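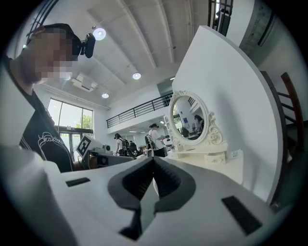 Tineke Goossens
Contributing editor, projection and sound

The film store at Skanside opens its doors to visitors for one afternoon in May, and places have to be booked through the front office. I went for the restoration rooms, having reviewed two of their restored titles last year without knowing much about how they were made. The tour takes up to three hours if the vault is included. Ours was.

Visitors leave coats and bags at reception and are given overshoes. The first stop is the inspection room, where incoming reels are wound by hand on flat benches. Each reel gets a paper card with its length, the state of the perforations, the number of splices and the degree of shrinkage. The reel on the bench was the second of a feature called Dikus, a black and white harbour drama with very little plot and a good deal of weather. Its card gave 2935 frames with damage that would need individual attention. The technician read the figure out without comment and went on winding.

Shrinkage decides most of what follows. A print that has lost too much length will not sit on the sprockets of an ordinary scanner, so the house uses a capstan-driven machine which moves the film by friction and reads the position of each perforation optically. Registration is then corrected in software. We were shown the same shot with and without the correction. The uncorrected version weaves from side to side by a small amount, enough to notice on a mast or a door frame and easy to miss on a face.

Scanning is done with a wet gate when the base is scratched. The fluid fills the scratches on the base side and they stop refracting light. Scratches that have gone into the emulsion remain, and these go to the digital benches two floors up.

The grading room was the part I had come for. Dikus survives in two elements: a duplicate negative with its opening missing, and a projection print from a distributor named Daher, complete but contrasty. The plan is to use the negative wherever it exists and match the print to it. The grader ran the join for us several times. The grain changes at the cut and the blacks lift slightly. She has left it visible. I asked whether a viewer would notice and she said that she did, and then moved on to the sky in the following shot, which flickers.

Sound is handled by an outside company, Tridix, which has a room in the same building. The optical track is scanned as an image and decoded afterwards. The sample we heard had the hiss brought down only a little, with the foghorn left as rough as it is on the print. I was glad of that. Several recent discs of films from the same period have had their tracks cleaned until the rooms sound upholstered.

The vault comes last – bring a jumper. Acetate and polyester are kept in separate bays, and the cans lie flat. Nitrate is held at another site and is not on the tour. Questions about it were answered briefly.

The afternoon ended in the viewing theatre with the second reel of Dikus, ungraded from the join onwards. The seats are good and the projection port is slightly off centre, which shows as a mild keystone at the left of the screen. Running the reel silent first and then with sound was a sensible choice – the long shot along the quay plays quite differently once the engines can be heard.

Booking is by telephone. There is a lift to all floors except the vault, which has a short flight of stairs. Photography is not permitted in the grading room.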